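Gato Asks Its Own Customers to Stop Writing Emails at Night

Prondport scheduling firm adds a "Not Now" hour to its software after a staff trial in January

PRONDPORT – Gato, which makes shift-scheduling software for small clinics, bakeries and one very demanding bowling alley, said today that it is adding a feature designed to get people to use Gato less. The company understands how this sounds.

The feature is called Windier, a name that won an internal vote by a margin the marketing team has asked us to leave out. From 6 p.m. until 7 a.m., Windier holds every non-urgent message sent through a customer's Gato account and delivers the lot in the morning, in one list, sorted by who needs an answer first. Managers can still reach staff in an emergency. They will have to tick a box that says "This is an emergency," and the box asks them a second time.

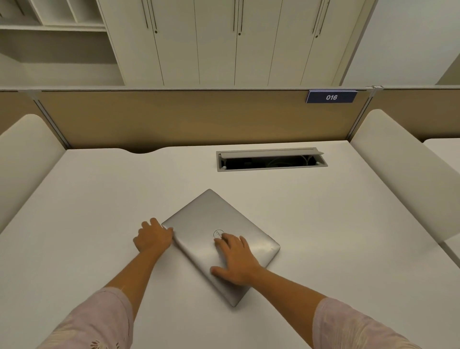 Reading time: 3 minutes

"We had a customer whose entire night shift was getting notes on the holiday rota at 11:40 p.m.," said Lenuța Crăciun, chief executive of Gato. "Then we looked at our own inboxes and stopped feeling so superior. I had sent a good many of those myself, several of them about fonts."

Gato tested Windier on its own staff throughout January. During the month the software held 1,322 messages overnight. Of those, 1,091 were still thought worth sending when their authors saw them again in the morning. The rest were withdrawn, among them a long reply to a colleague's question about parking and a proposal to rename the company.

Only 2 messages in the trial were marked as emergencies. One concerned a server. The other concerned a cake that had been left in a meeting room over a long weekend, and the company has since revised its guidance on the word "emergency."

"I was against it," said Anselmo Gallardo, head of customer support. "I do my best thinking at ten at night. I was shown some of that thinking at seven the next morning and have withdrawn my objection."

Windier was built by a small team led by Yuxi Shi, who previously worked on the part of Gato that sends people reminders. Shi described the new assignment as "undoing a lot of my career, politely." Her team tried several earlier versions, including one that replaced the Send button with a picture of a bed. Test users clicked the bed.

Shirima, a chain of family dental practices, will be the first outside customer to switch the feature on, at 29 offices. Receptionists there asked for it after a scheduling change sent late one evening was read by half the staff that night and by the other half after they had already driven to the wrong office.

"Our patients are told to floss before bed and then leave their teeth alone," said Muthoni Kioko, operations director at Shirima. "I would like the same courtesy for my phone."

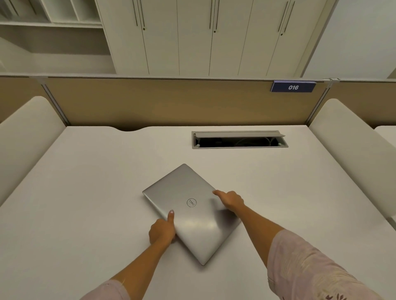
Customers who work overnight can move the quiet hours to suit their own day. A bakery, for instance, may prefer noon to 9 p.m., and the bowling alley has already requested a setting so particular that it will be released later under a separate name. Staff in different time zones each keep their own hours, so a message can be held for one person and delivered to the next without anyone having to do arithmetic.

Gato does not claim that Windier will make anyone happier, calmer or better at their job. An early draft of this release claimed all three and was withdrawn at 7 a.m.

The feature is included in all paid plans at no extra charge and is switched off by default. Account owners can find it under Settings, then Hours, then Quiet. Gato will host an online walkthrough for new users at 10 a.m., having considered and dropped an evening session.

About Gato

Gato makes scheduling software for workplaces where people actually have to show up. The company is based in Prondport, above a shoe repair shop, and has been promising to fix its doorbell for quite a while. Please knock.

Press contact

Kerubo Kombo, Communications, Gato, Prondport
Messages received after 6 p.m. will be read in the morning.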